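Arrangement of Bottled Drinks in a Small Campus Shop

Student project report, Retail Practice module, Dorley College

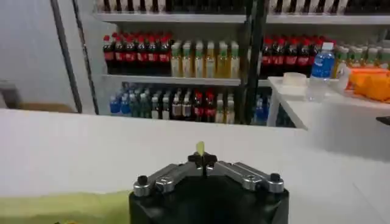
1. Background

The purpose of this project was to examine how bottled drinks are arranged in a small shop, and whether a simple written plan would help students on duty to keep the shelves in order. The work was carried out in the Drunarside training shop, a single room on the ground floor of the MacRitchie building which is run by students during term. The shop sells drinks, wrapped snacks and stationery. Drinks are kept on tall metal shelving behind a long white table, and the group chose to begin with the middle shelf, where cola with red caps and red labels stands in two separate groups with amber-yellow drinks between them. The shelf below holds a mixed row, including blue-capped water and green-tinted bottles. The group wished to know whether such divisions were helpful to customers or had simply grown up over time.

2. Method

The project began in January and ran for 13 shop sessions. Before the first session the group drew a plan of each shelf on squared paper and agreed a name for every position. During each session one member served at the till while another noted which drinks were sold and from which position they had been taken. Customers were served in the usual way and were told of the project by a notice at the door.

In the first part of the project the arrangement was left to whoever was on duty. In the second part the group put up a printed plan, prepared with the Fekik stock sheet which the college already uses for its stationery orders. Students refilling the shelves were asked to follow the plan and to write down any change they had to make.

The group also handed out a short questionnaire of four questions. Of the 300 forms printed, 63 were returned with all questions answered. The low return was a disappointment, and most completed forms came from students who use the shop every week.

3. Results

A total of 576 bottles were sold over the whole period. Cola sold best in both parts of the project. Water sold steadily, with higher sales on days when the sports hall was in use. Iced tea sold slowly at first and rather better in the later sessions, although the weather had also become milder by then and the group does not claim that the plan was the cause.

The questionnaire showed that most customers look for the colour of the cap or label before they read a name. Several wrote that similar colours side by side were confusing – in particular the paler drinks – and two asked for water to be moved higher. Price labels were mentioned more often than the group had expected. A number of them had slipped along the shelf edge and no longer matched the drinks above.

Students on duty found the printed plan easy to follow for the middle shelf. The lower shelf was harder to keep in order, as the range changed with each delivery and the plan had to be corrected by hand.

4. Discussion

Keeping the same drink in two places was at first thought to be wasteful. The sales notes suggest otherwise, as customers waiting at either end of the table tended to ask for what stood nearest to them. The group therefore kept the two positions for cola in the final plan.

The main weakness of the study is that refilling was not always recorded. On three occasions the stock sheet and the sales notes did not agree, and the sales notes were used.

5. Recommendations

The printed plan should remain in use and be corrected after each delivery. Price labels should be checked at the start of every session. A trial with water on a higher shelf is proposed for next year's group, with the questionnaire reduced to two questions and offered at the till.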